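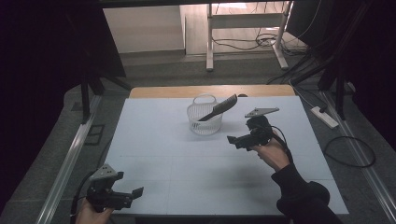

31 May 2025 – Kerden grippers, comb and basket

Both handhelds are up at the same time, finally! Left one is on the new cable Priit Adomaitis made up, right one still has the old cable. No dropouts on either, and I had them going through most of the afternoon.

Spent the first part of it on the comb. It sits in the little white basket at a slant, teeth end up over the rim, and I love it as a test piece – thin, black, awkward, and it slides along the lattice if you pull it at the wrong angle. Best way I found so far: left gripper steadies the basket by the rim, right gripper comes in from the side and closes on the comb just above the rim. Going for the teeth is a bad idea. The pads catch, the comb twists, and then the whole basket walks across the table.

Finger travel on the right one reads 1338 counts fully open, and I want to stay under 1000 for the comb so the close is short and gentle. Put that in the Darik config as the starting opening. Left one is still on defaults.

Logging is at 50 per second for both. Ran it at 300 for a bit just to see, and the files got silly fast (but the closing curve looked gorgeous, so maybe for short runs).

Weight on the wrist is better than I expected with the perforated plates on. My right forearm did start to complain near the end. Priit thinks the cable loop is pulling on the wrist and wants to try a clip on the sleeve.

To do in June:
Second cable for the right gripper, same length as the left
Softer pads, ask Vlachopoulos what they have in thin sheet
Zero both fingers again after the pad swap
Try the comb lying flat on the table – much harder, can't wait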